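Prinduvel Split Ring and Finding Set: three months of fiddling with tiny metal hoops

I've been making and mending small stuff at my kitchen table for years – charm bracelets, key rings, the occasional necklace for a niece – and I have never once had the right size split ring when I needed it. I'd end up stealing one off an old luggage tag, or bending a jump ring back and forth until it snapped. So when my sister-in-law sent me a gift card for Praller, I blew the whole thing on the Prinduvel set, which promises 500 pieces in a flat plastic case. I figured if I couldn't find a ring in there I should probably take up knitting.

First thing I tried it on was jewelry, and that's where I had my doubts. Most of my nicer pieces are light and delicate, and a split ring is a double loop of wire, so it can look clunky next to them. Silver filigree is the worst for this. It's all curls and little openings, and anything plain you hang from it either vanishes or sticks out like a sore thumb. The smallest jump rings in the set were fine, though! Small, bright, and skinny enough to go through a scroll without pushing it out of shape.

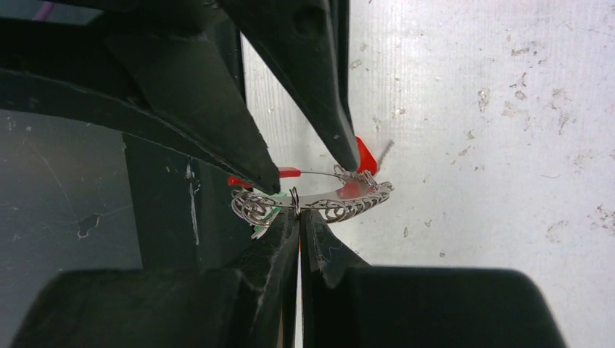

I do wish they'd put in more of that size. You get plenty of the medium ones, which I use constantly, and then a pretty stingy pile of the tiny ones that I ran through in one weekend. If you're buying mostly for bracelets, look at the Grirneck assortment instead. It costs a bit more and the case is uglier (seriously, it's the color of old mustard), but it leans small. I borrowed my friend Lok-yiu Chiu's for an afternoon and almost didn't give it back.

Now, split rings for keys, that's a different story and a happier one. They're springy without being impossible. You know the kind where you need to jam a thumbnail in and then you've got no thumbnail? These open with a firm push, and they close back up flat afterward. I've put keys on and taken them off the same ring 14 times now, just being stubborn about it, and the coils still sit tight against each other.

What I like best is stringing the spare ones on one big flat ring so they're all together. I started doing that because the compartments in the case have a flaw, and I'll get to that in a second. Loaded up on a wide band, the little coils stand in a row and you can slide them along with one finger until you get to the one you want. Way better than pinching around in a plastic box. 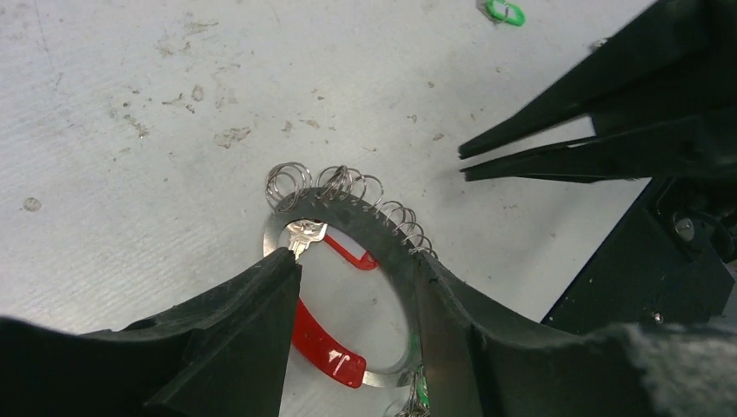
The wide rings are sold separately, by the way, which annoyed me. Prinduvel has a pack of 3 and that's plenty, unless you share a junk drawer with teenagers. They have a nice shine and enough width that you can get a grip on them, even with hand cream on. Mine picked up a few hairline scratches from living in my coat pocket with my house key, and I'm okay with that.

Okay, the case. The dividers don't reach all the way up to the lid. Tip the thing sideways and everything migrates, so the tiny rings get in with the big ones and you're sorting again. I took mine to my mother's in the car and it arrived as one compartment, basically. I taped a folded sheet of craft foam inside the lid and that fixed it, but I paid for a case and I'd like it to be one.

The other gripe is that the rings love to hook onto each other. Leave a handful loose on the table and pick one up, and four come along with it. Once they're all bunched on a ring they'll still bristle out every which way, and getting a single one to stand up so you can work on it takes patience. I'd suggest a light-colored surface and a good lamp, plus a pair of split ring pliers. I use an old Correia pair with a little hooked tip, and they save my nails and my mood. 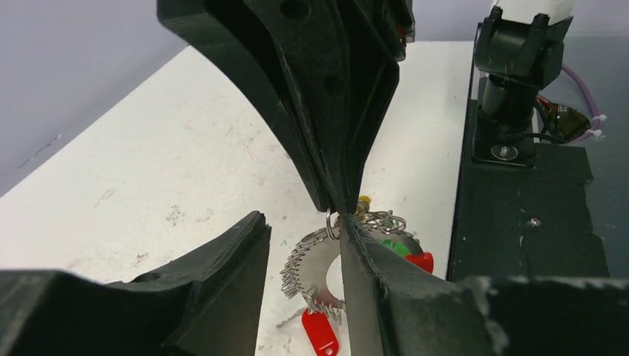
I've also been adding colored plastic tags to my key rings, red for the shed and green for my neighbor's place, and the medium rings hold those well. The hole in a cheap tag is usually a tight fit, so go slow or you'll crack it. I cracked two. A drop of dish soap on the wire helps.

Would I buy the set again? Yes, for keys and tags and general household mending. For fine jewelry I'd go with Grirneck and put up with the mustard. I paid 12 dollars for the Prinduvel, and at that price I'm not going to hold a grudge over the lid.

Four stars from me. I'd bump it to five if they fix the dividers and throw in more of the tiny jump rings.

Posted February 2026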